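Felteo Robotics Letter
March 4, 2024

Two-arm utensil sorting: relabeling failed grasps

The Udeta group has posted results from its kitchen manipulation study, which asks whether failed grasps are worth keeping in a training set for imitation learning. The usual practice is to discard them. Udeta kept 239 failed attempts, cut each one at the moment of first contact, and relabeled the approach segment as valid. Everything after contact was dropped.

The policy was then trained twice, once on successful demonstrations only and once with the relabeled segments added. Both versions ran on the same two-arm cell with the same kitchen tools and open bins. Long, flat utensils were the main concern — they leave little clearance between fingertip and tabletop, and most of the failures came from them.

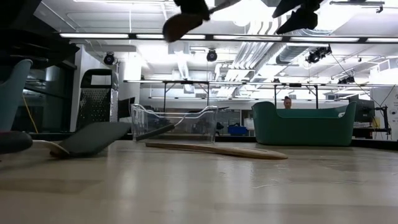
Does the method need extra hardware to detect first contact? Motor current at the gripper is enough, and the threshold is set once per arm before collection begins.

With the relabeled segments included, missed approaches on flat utensils fell from 8 per session to 3. Results for upright tools did not change. The authors attribute this to the approach angle, which was already well covered by the successful demonstrations. Training time went up by 6 percent.

One limit is stated plainly in the report. Cutting at first contact assumes the approach was sound, and an approach aimed at the wrong object will be relabeled as valid too. Udeta removed those cases by hand. A filter based on the Mercado object tracker is planned, with a release set for December. Code for the relabeling step is available now as part of the Tritover toolkit.

This site uses cookies to remember your newsletter preferences. Accept | Manage settings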